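What Does a Practice Robot Do All Day?

Have you ever wanted a robot to clear the table after dinner? Me too! So I've been trying out the Quinlan Table Kit from Teltari, a computer program that lets kids (and grown-ups like me) boss around a robot arm on a screen. There's no real arm in the box -- it all happens inside a pretend dining room.

Why pretend? Well, robots make a LOT of mistakes while they learn. In my first hour I sent the arm swinging past the cup 40 times. A real cup would have been in pieces, but on the screen I just pressed "start over" and had another go.

The arm bends at its joints, a bit like your shoulder, elbow and wrist. At the end is a gripper with two fingers. Try picking up a cup with only your thumb and one finger and you'll see how tricky that is. You have to come down from above, line the fingers up with the rim, and then squeeze -- gently!

The kit has 6 levels and more than 700 little jobs. I liked the cup ones best. The plate jobs made me grumpy, because a flat plate is really hard to pinch, and I wish the hints were longer. You don't need to know any coding for the first two levels, but after that you'll want somebody to read the instructions with you.

My best score so far is 854. I bet you can beat it!

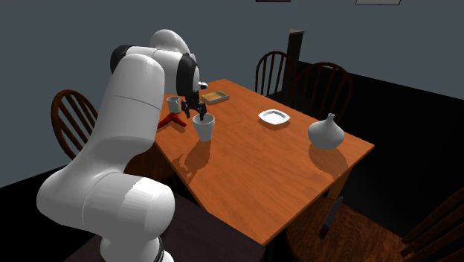 Fingers down, right at the top of the white cup.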